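Onberg Printed Room Backdrop, Living Room
Item no. 496-L
Supplier: Nolitz
Page revised Apr 3, 2025

Overview

The Onberg is a one-piece printed backdrop showing a furnished living room at near life size. It hangs behind a table or on an open stretch of wall and gives a domestic background in rooms that have none, such as workshops, classrooms and rental halls. The Living Room print is the lightest in the series. Its main tones are pale cream, beige and soft gray.

The same artwork is sold on woven fabric or on matte vinyl. Both use the same ink set and come from the same print file. Small differences in gray between the two materials are normal, and panels of different material should not be hung side by side.

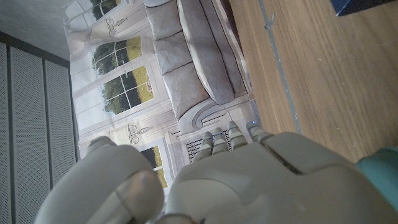 Onberg backdrop, Living Room print, sofa section.

Artwork

The center of the print is a pale gray upholstered sofa with three back cushions. To the left of it is a white side cabinet, topped by a framed picture with a vase of flowers. A dark brown armchair is placed further left. White panels in the style of radiators stand on either side of the sofa.

The artwork is fixed. Furniture can't be moved or removed from the file, and the print is not offered mirrored. Customers who need a plain center area should look at the Umberg, which shares the wall and floor of this print but has no sofa.

Specifications

Maximum width: 496 cm
Height: cut to order, measured from the top hem to the bottom hem
Materials: woven fabric, matte vinyl
Print: one side, reverse unprinted
Top finish: pole pocket, 62 mm flat width
Bottom finish: plain hem (fabric), cut edge (vinyl)
Pole diameter: up to 42 mm on special order with the wide pocket; the standard pocket takes thinner poles only
Seams: none in the printed area
Supplied with: storage tube, end caps, hanging sheet

Poles, stands and wall brackets are not supplied. Poles sold for the Aidoo series fit the standard pocket and can be ordered on the same form.

Placement

Allow a clear gap between the back edge of the table and the print. The backdrop has to hang free to stay flat, and a table edge pressed into fabric leaves a horizontal crease that takes days to drop out. On vinyl the crease is usually permanent.

Table height affects how much of the sofa remains in view from the front. With a standard work table the seat is partly hidden and the back cushions stay clear. If the full sofa is needed, raise the pole or move the viewing position up. 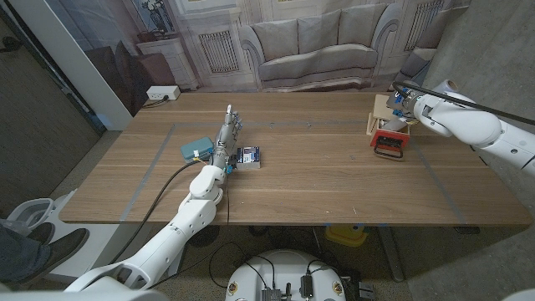

A wide table in light-brown wood sits well against this print. The grain should run horizontally, in line with the sofa. Dark table tops work too, but they make the pale areas of the print look brighter, and the lighting may need to come down a step.

Where objects have to stay inside a fixed area, mark the table top with gray tape along the back edge and both sides. Gray is less distracting against the print than white or yellow. Apply the tape after the table is in its final position, and check it against the sofa from the front. A rectangle that is out of line with the printed furniture is easy to notice.

Power strips and cords on the floor should be kept in front of the bottom hem. Cords routed behind the backdrop push it forward at the base.

Side walls are best left plain. Gray and concrete-textured surfaces are close enough to the tones of the print that no side panels are required. White wall panels are also suitable.

Lighting

Use broad, even light from the front. A single lamp set close to one side produces a visible falloff across the cream areas. Vinyl has a matte coating but will still reflect a small lamp aimed straight at it. Fabric does not reflect but shows folds under light from the side.

Hanging and flattening

Unroll the backdrop on a clean floor, print side up. Slide the pole through the pocket from one end, lift with two people, and set both brackets before letting go. Fabric can be steamed from the reverse on a low setting. Do not steam or iron vinyl. Leave it hanging overnight in a heated room.

Weights are not needed indoors. In a drafty room, clip four small weights to the bottom edge at equal spacing.

Care and storage

Dust with a dry, soft brush. Fabric may be washed cold by hand and hung damp. Vinyl is wiped with a cloth and plain water. Solvents lift the gray ink first. Always roll with the print facing out and store the tube lying flat.

Customer notes 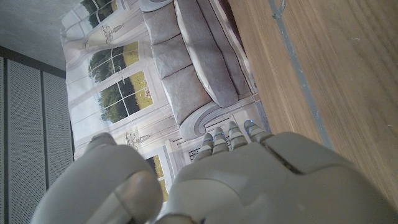
Ewan Cartwright: We have the fabric version and have had it up since July. Colors have held, including the cream. My one complaint is the pole pocket. Ours came with the standard size and our poles were too thick, so the pocket had to be resewn before we could hang it. The pocket size should be a required choice on the order form.

Reply from Nolitz: The order form now lists the standard and wide pockets separately. A wide pocket can be added to fabric backdrops already delivered. Send the backdrop in its storage tube and state the pole diameter on the return slip. Vinyl can't be altered after cutting.

Orders and samples: Warrick Mahuika, Nolitz sales desk. Material samples are sent flat and include a section of the sofa and a section of the wall.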